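Skolevley Blocks

A set of small plastic shapes, the files to print them, and a list of things to do with them on a board. Version 9. There was no version 8, for reasons that are in the changelog and should stay there.

What you get

The shapes folder holds one file per shape: triangular prism, hexagonal prism, cylinder, five-pointed star, and a few others that come and go between versions. The layouts folder holds 47 arrangements, written out in words. The notes folder holds Santosh Nigam's opinions about stars, which run longer than the rest of the repository put together.

Printing

Print everything flat side down at 100 percent scale. If you shrink the set to save plastic, the star points come out thin and snap the first time a block goes on the floor, and a block always goes on the floor.

The tops will have fine ridges from the print lines. Leave them. We sanded a full set once and the pieces became slippery, dusty and sad. Some people like to run the top layer at an angle so the ridges catch the light. It makes no difference to the layouts and a lot of difference to Santosh.

Colors are up to you, with one condition: at least one shape has to exist in two colors. Most of the layouts lean on the difference between "the star" and "the red star," and if all your stars are red you will finish the whole folder in an afternoon and write to us saying it was easy.

The board

Any flat piece of wood will do. Ours is maple, glued up from strips, and it is a much nicer board than the blocks deserve. The grain runs the long way, which gives you free guide lines when a layout asks for a row. Strachan layouts assume the long side faces you. Flilum layouts assume nothing and are harder for it.

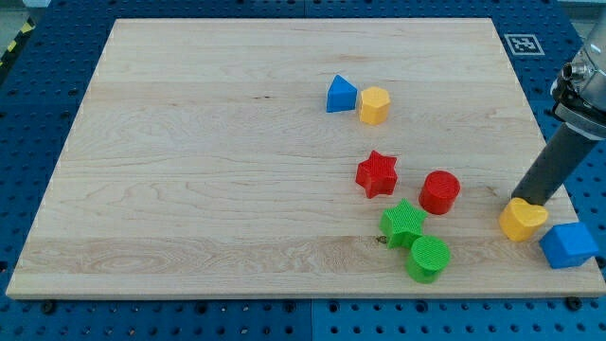
Leave a good stretch of wood bare when you set up. Beginners spread the pieces evenly over the whole surface, as if dealing cards, and then can't tell which block is supposed to be next to which. A pair should sit close enough to look like a pair. Anything else should have enough air around it that two people would agree it is on its own. If they don't agree, move it and stop arguing.

Triangular prisms may stand with an edge up or lie on a triangular face. The layout file says which. If it doesn't say, we forgot.

Layout files

Each one is plain text, a few lines long. From Strachan 11:

Blue triangle, edge up, toward the back.
Yellow hexagon to its right, nearly touching.
Both stars nearer to you, in any order.
Everything else stays off the left half.

"Left" is your left. We had a long Thursday about this.

Known problems

The cylinder rolls if you put it on its side. It is a cylinder.

Layout 47 calls for a shape we no longer include. Use whatever you have.

The Werkholm color names were dropped. "Green" now means any green, including the loud lime one.

Contributing

New layouts are welcome if you have built them yourself on a real board. New shapes go to Santosh first. Please don't send him a six-pointed star. He has had several, and he answers every one of them in full.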